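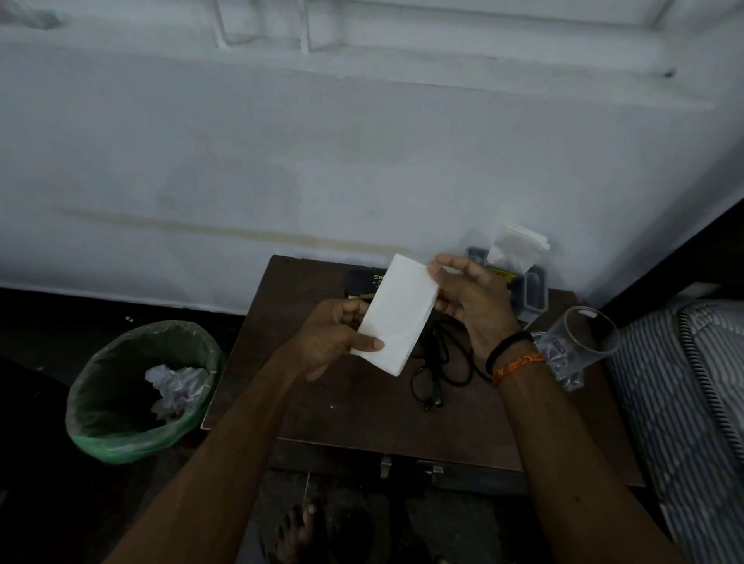 The small table by the wall

In May I made a decision to clean the small brown table. I do not mean clean with a cloth, I do that often enough. I mean to look at every thing on it and ask what it wants from me.

The table came with me from my old apartment in Neltbridge. It is old and dark, and the top is worn from many years of cups and elbows, mine and those of the people before me. It has little metal handles on the front, and they never hang the same way, however many times I straighten them. I bought it from a neighbor who was moving to Vikdale and did not want to carry it down the stairs. I carried it down the stairs. So it has cost me one sore back and no money at all.

The problem with a small table is that it fills very quickly. A large table can hide a mess for a month. On mine, five things is already a crowd, and when I want to drink my tea I must first find a place for the glass.

The white box

I started with the white box, because it was the thing that annoyed me most. It is a good box, plain and firm, with nothing written on it. For me this is exactly the trouble with such boxes. If there was a picture of shoes on it, I would throw it away without thinking. But a clean white box looks like it could become something. A place for letters, or for buttons, or for a present when you remember a birthday too late.

My mother kept boxes like this inside other boxes. When we emptied her closet, my sister and I opened one, and then the next one, and in the smallest there was a receipt for 28 zlotys from a shop that sold curtains. We laughed very much. I still have the receipt, so you can see how it goes in our family.

I turned the white box many times in my hands and at last I gave it a job. It now holds the papers for the small electrical things, the guarantees and the instruction sheets folded in twelve languages. Before this they lived in the kitchen drawer under the potato peeler. I wrote "papers" on the lid in pencil, so that I can change my mind later.

The glasses and the cord

My friend Farzana Chowdhury says that every house has one knot, and that you can learn a lot about a person from where it is. My knot is on this table. It is a black cord, and it likes to hold my black eyeglasses inside it. I put the glasses down folded in the evening, next to the cord, and in the morning I look for them with my bad eyes, black glasses in a black cord on a dark table. It is not a good system.

I read advice on a website that you should wind a cord over your hand in the shape of the number eight. I tried this. It works, if you do it each time, and I do it each time for one week. After that I just push it together like everyone. So I bought a packet of small cloth straps from Istico, seven in the packet, and I used one. The other six are now a new thing that needs a place.

For the glasses I decided on a rule: they sleep in the drawer. The first night I forgot the rule and the second night I forgot the drawer. But now it goes better.

The black case with yellow letters also stays on the table for now. It is useful, and it has a flat shape, so it can stand against the wall and takes almost no room. I am not strict about things that can stand.

The plastic container with compartments

I am quite proud of the plastic container. It is the kind you can almost see through, with gray dividers, and I think it was made for a desk, for pens and clips and so on. I use it for tissues. I have allergies in spring, and I do not like the cardboard boxes of tissues, because they become soft when the window is open and it rains. So I take the tissues out and stand them up in the container in a bunch, and I can pull one without looking.

The other compartments were supposed to have one purpose each. You know how this ends. I found a hair pin, a coin, two dead batteries and a key for a bicycle lock which I do not own anymore. I took everything out, washed the container with warm water and dish soap, and dried it well before the tissues went back. If you do the same, please wait until the corners are dry also. I did not wait once, and the bottom tissues became one tissue.

The drinking glass

The glass is only there because I drink water at night. I have tried to bring it back to the kitchen every morning, and I manage it perhaps more often than not. My colleague Weronika Kozłowski keeps a small saucer under hers. I wanted to do the same, but then there are two things on the table instead of one, so I use a round piece of cork that I cut from an old board. It keeps the wood safe from rings – the old wood has enough marks already.

The wood

When all was on the bed, I could finally see the table top. I wiped it with a cloth that was only a little damp, always in the direction of the grain. There are some small pale specks that do not go away. I think they are paint, from when somebody did the wall and did not cover the furniture. I tried with my fingernail and then with the edge of a plastic card, and one came off. The others I leave.

I thought about sanding it and putting new oil, and I even looked at prices. Then I thought how the room would be full of dust for two days, and I put a very thin layer of the beeswax I had already. The dark color became deeper and the drawers slide nicely now, after I rubbed a bit of wax on the runners too.

It took me one morning for one small table. Next I want to do the shelf in the hall, where the scarves are, but first I must find out where to put six cloth straps. If somebody has a good idea, please write it in the comments.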